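Glossy white table shows every single mark. Is there a trick, or do I just live like this?

Posted in Home & Cleaning by Zulema Escobar

I bought a secondhand white table in October, the very shiny kind, because it looked clean in the listing. It is clean for the length of time it takes me to put the spray bottle away. After that it's streaks, fingerprints, and a cloudy patch where my elbow goes.

So far I've tried blue window spray, dish soap, vinegar and water, and a "streak-free" wipe that left streaks in the shape of the wipe. I paid 47 dollars for the table and I'm closing in on that in cleaning products. I also have a couple of faint scratches that only show up when the lamp is on, so I have started leaving the lamp off – not a great long-term plan for a table I do paperwork at.
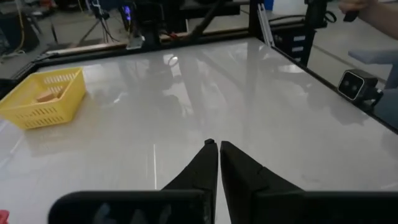 Glossy white top, reflections and all

I don't know what the coating is. The seller said "Karam finish," which I can't find anywhere and may be the name of his brother. What do I clean it with, and can the scratches be fixed without making it worse?

Elie Ghanem
Helpful: 123

Stop adding products. You now have four layers of old cleaner on there and each new one is just moving the last one around.

Fill a bowl with warm water and put in 2 drops of dish soap. Drops, please. I know how people pour. Wipe the whole top with a soft cloth, then go over it again with plain water and a different cloth, then dry it right away with a clean microfiber towel. Most people skip the plain water part and then write to sites like this one.

Wash your microfiber without fabric softener. Softener leaves a film on the towel and the towel politely passes it on to the table. If yours have been through the dryer with scented sheets, demote them to car duty and buy new ones.

To find what you missed, crouch until your eyes are near the level of the top and look toward a window.

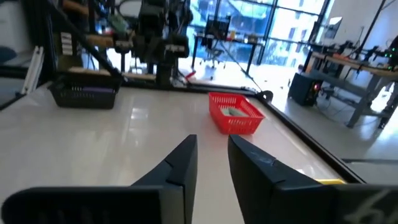 For the scratches, try a plastic polish on a spot the size of a coin, somewhere under where your lamp sits. Rub lightly and wait a day. If that spot goes dull, quit and learn to love the scratches. Keep away from anything gritty, including toothpaste, whatever your aunt says. And no melamine sponges, which are very fine sandpaper with good publicity.

gomora_dan
Helpful: 2

just get a tablecloth

Zulema Escobar
Reply to Elie Ghanem

The plain water rinse did most of it. The first bowl came out gray, which I'll be keeping from my mother. Haven't tried the polish yet. The lamp is back on, but I've turned it to face the wall.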